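3. Cell setup and upkeep

3.1 Layout of the cell

The Keltemix cell at Fajardo is a two-arm tabletop station used for door and button tasks on small kitchen appliances. This section describes how the cell is set up before a run, how it is checked, and what was repaired or changed during the trial period. The control policy itself is covered in Section 4 and is treated here as fixed.

Both arms work over one white table with a white fabric backdrop hung behind it. The fabric was chosen in the first month of the project, after an earlier bare wall gave trouble with the edge detector whenever the light changed in the afternoon. We do not iron or stretch it. Small folds have had no measurable effect on the appliance mask, and a tightly stretched sheet proved harder to put back in the same position after cleaning.

The appliance used in all trials reported in this section is a countertop microwave oven with the door on the left and the control panel on the right. The left arm is assigned to the door side and the right arm to the panel side. This split keeps the arms from crossing in front of the oven, where their grippers could collide. 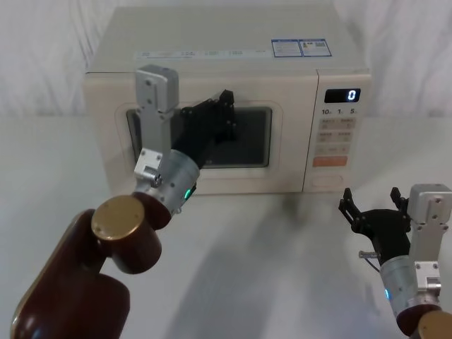
Figure 3. The two-arm cell with the microwave in place. The left gripper is at the door window and the right gripper is open beside the front of the oven.

The position of the oven is set by hand. The operator squares it with a steel ruler against two reference points in the table coordinates, then removes the ruler. We tried a fixed stop in the first version of the cell, but it interfered with approach paths close to the table and was taken out. Squaring by ruler takes longer, and the results depend on the operator, so the procedure is followed by a touch check with each arm. In the touch check, the arm moves at reduced speed to a stored pose near the oven front and the operator compares the gap with a feeler gauge. If the gap is wrong, the oven is moved, never the stored pose.

The display on the oven is also checked at this point. It must show a zero before the run starts. A run begun with time left on the display cannot be compared with the others, as the panel responds differently to the same button press.

3.2 Wrist cameras and grippers

Each arm carries a small camera at the wrist. Wrist camera alignment caused more lost time than any other part of the setup. The mounting screws loosen slowly under repeated contact, and the drift is too small to notice by eye from one run to the next. In the first block of 200 runs we found the cause only after the door approach had started to miss high, by which time the last 90 runs had to be marked as suspect and left out of the results.

The check we now use is simple. The gripper is opened fully and the arm is sent to a pose in front of the oven. In the wrist view both fingers must be visible with the tabletop showing between them, and the outline of the door window must fall on a stored overlay. The red-orange line around the window frame is a good feature for this purpose. It has strong contrast against the off-white front, and it has soft corners that make a rotation error easy to see. The dark glass is less useful. It reflects the gripper and the table, and in early tests the matcher sometimes locked onto the reflection. The glass is therefore masked out before matching.

The gripper linkages are inspected together with the camera. The operator looks at the screw heads at the top of each linkage, tests them with a driver set to low torque, and moves each finger through its range by hand with the power off. Any cable that runs along a linkage is checked for slack at both ends of travel. A cable that is too tight holds the finger back a little near full opening – the controller reads this as contact and stops the approach.

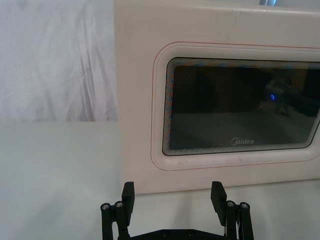 3.3 Repairs during the trial period

The cell completed 314 runs between the first block and the end of September. Three faults needed more than a routine adjustment.

The first was the camera drift described in Section 3.2. The screws were removed, cleaned, and refitted with a medium thread-locking compound. The overlay check was added to the start-up list at the same time. No drift beyond the tolerance was recorded afterward, although the compound makes it slower to swap a camera.

The second was wear on the finger pads of the left gripper. Door work loads the pads unevenly, and the outer edge rounds off first. A worn pad slides along the door edge and gives a false reading of how far the door has moved. The pads are now replaced in pairs, even when only one is worn, so that the closing point stays centered. Replacement takes 10 minutes, including the touch check.

The third fault was an intermittent loss of signal from the right wrist. It appeared only in certain poses and took several sessions to trace. The connector was sound, but the cable behind it had been clamped too close to the joint and the conductors had begun to break. A new cable was fitted with a longer free loop, and the clamp was moved farther down the arm. We then ran the wrist through its full range with the signal logged and found no dropouts.

3.4 Reset between runs

Between runs, both arms are withdrawn to a ready pose on either side of the oven with neither gripper in contact. The operator closes the door if it is open, clears the display, and wipes the front panel if there are smudges on it. The oven is not squared again unless the overlay check fails. Marks on the front panel are left alone if they do not wipe off.

The ready pose is low and to the sides, which leaves the whole front of the oven open to view from the operator's position. The door frame, the display, and all of the buttons can be checked without reaching over an arm. 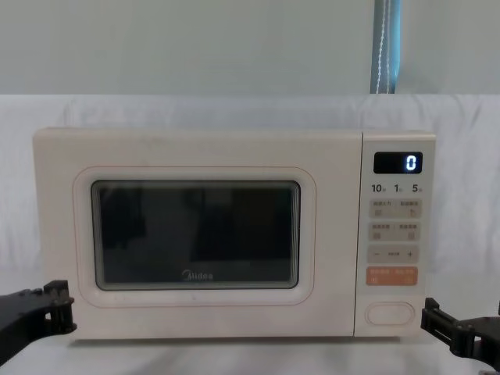
Botond Sárközi, commenting on a draft of this section, objected that a manual reset makes the run count depend on the patience of the operator, and asked why the arms were not used to close the door and clear the display themselves. He pointed out that the Keltton cell at Zullitwood resets its own fixtures and needs a person only at the start of each block.

The objection is fair as far as throughput is concerned. We kept the manual reset for two reasons. A reset carried out by the arms adds wear to the same pads and cables that are under test, and it would have doubled the number of door contacts per run. It also hides small faults, as a slightly misplaced gripper may still close the door well enough to pass. Most of the problems listed in Section 3.3 were first noticed by an operator standing at the table between runs. An automatic reset is planned for the next version of the cell, with the overlay check kept as a separate step before each block.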